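4.2 Object clutter and reported difficulty

Much of the recent writing on video game difficulty takes for granted that players can tell a hard encounter from an unclear one. We doubt this. When a player dies to an enemy and calls it "unfair," the word may cover an attack that came too fast, a camera that swung into a wall, or a floor so full of props that the attack was never noticed. Surveys that ask for one difficulty score fold all of these together, and the scores are then quoted as if they measured the enemy alone.

Our test bed was Gendetti, a small first-person horror game built for this study on the Kamach engine. The whole game takes place in one apartment. The player moves from room to room looking for an item that is out of place while a single enemy follows a fixed route. The enemy has the same speed, the same reach and the same warning sound in all builds. Only the household objects change. In the sparse build each room holds just the furniture and the item to be found. In the dense build the rooms also hold the ordinary leftovers of people living there: dishes, bags, shoes, food, bins.

A total of 367 sessions were logged. We dropped the sessions in which the player quit before first meeting the enemy, which left 300 for the analysis. Dropping them may have flattered the game, as people who leave early are often the people who found it confusing. We kept a separate record of those sessions and come back to them in Section 6.
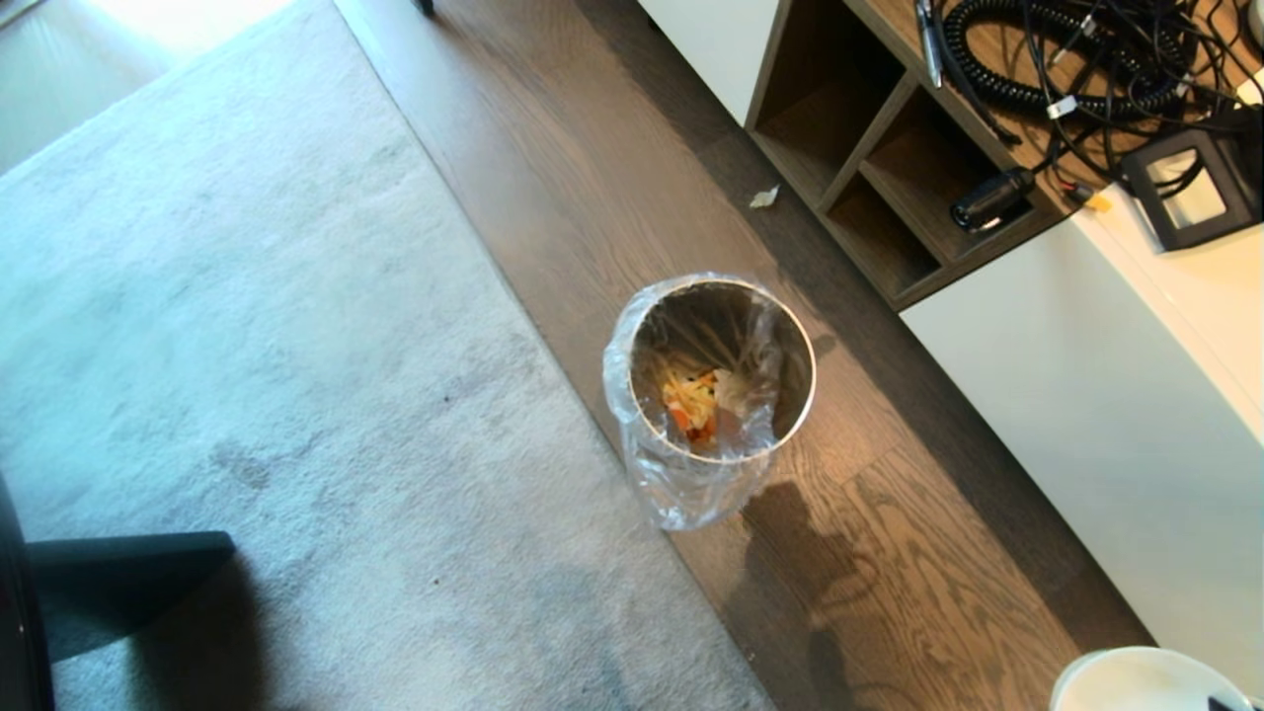
Prop density is usually reported as a number of objects per room, and we think this is a poor measure. It treats a plain box and a detailed object as equal, although players plainly do not look at them for the same length of time. An ordinary trash can makes the problem clear. As a game asset it is one object, placed once and counted once. Yet a lined steel can seen from above has a bright rim, a clear bag bunched and folded over the edge, dull reflections on the inner wall and a few orange and yellow scraps at the bottom, and any of these might hold the eye of a player who has been told to look for something out of place. Vasiliauskas, the level tool we used, offers a weighted count that is meant to correct for this, but the weights come from polygon totals, and a model can be heavy without being interesting. We report both counts and put little trust in either.

On the face of it the main result is simple. Players of the dense build rated the enemy as harder than players of the sparse build did, though the enemy was the same. Skisum, the survey package used after each session, flagged the gap as significant, and an early draft of this paper said that clutter makes enemies harder. We no longer think the data can carry that claim. Death counts in the two builds were close. Time to first death was also close. What changed was the rating, along with the words players chose to explain it, and ratings are easy to push around.

There are at least two dull explanations that we cannot rule out. The first is length. Searching a full room takes longer, so players of the dense build spent more time being followed and had more time to get annoyed. The second is frame rate. The dense build ran slower on older machines, and a player who feels a delay in the controls will often blame whatever happens to be chasing them. We logged frame rate in only 134 of the sessions – a mistake in the setup – and in that smaller group the gap in ratings shrinks. It does not vanish, but we would not bet much on what is left. 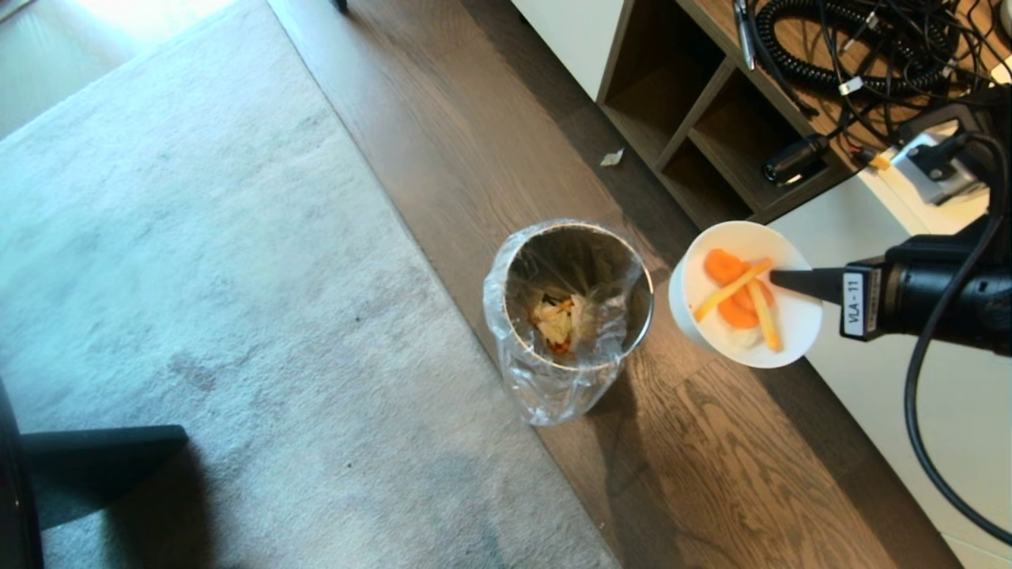
Figure 6. Small food items and an open bin at close range.

Tavion Ferreira, after reading a draft of this section, objected that we were being too hard on the ratings. If players say the enemy is harder, he argued, then for the purposes of design it is harder, and a studio deciding how much to put in a room needs the rating more than it needs the death count. Szu-yu Tsai took much the same view and added that players do not keep the enemy and the room in separate boxes, so a study that tries to do so is asking them for something they cannot give.

We accept part of this. A designer who only wants to know how a room will be received can use the rating as it stands. But the studies we are arguing with do not stop there. They take the score, assign it to the enemy, and then advise changes to its speed or health. If the score was really driven by a long search or a slow machine, that advice is wrong, and a team could spend weeks weakening a monster that was never the trouble.

A cleaner design would fix the search time in both builds and lock the frame rate to the slowest machine in the pool. It would also ask about the room before asking about the enemy for half of the players, and after for the other half. Our survey always asked about the enemy first. We can't say which way that order pushed the scores, and the pilot was too small to settle it.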